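Everyone keeps asking me if machines can do housework yet, so ok, small thread, day after Christmas brain and all. 26/12/2019

Short answer: my dishwasher can. It's been doing it for 16 years and I love it.

Longer answer: wiping is the hard one!! Ilona Veres and I argued over this all through dinner. She says flat surfaces are easy, done, solved.

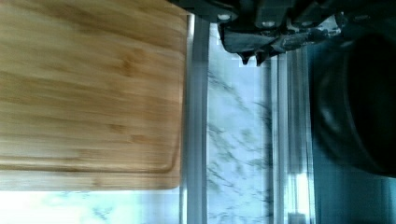

I say a counter is never just flat. You want a machine to wipe down a kitchen, fine, but holding the gray cloth is the easy part. Then it meets a cutting board with a groove carved along the rim, and crumbs LIVE in that groove. Press too light and you skip them, too hard and the board slides.

Ilona's comeback: "so buy a board without a groove." Ma'am.

And then there's all the stuff you have to work around (I'd give it 2 more years, she says by June)
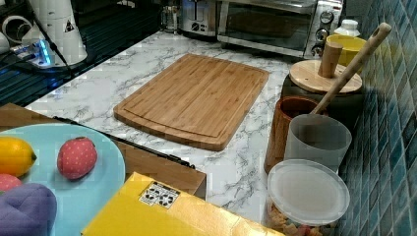
Cutting board, toaster, pasta, one strawberry with polka dots. Go on, wipe it.

Fanni Barta, you're the tiebreaker, get in here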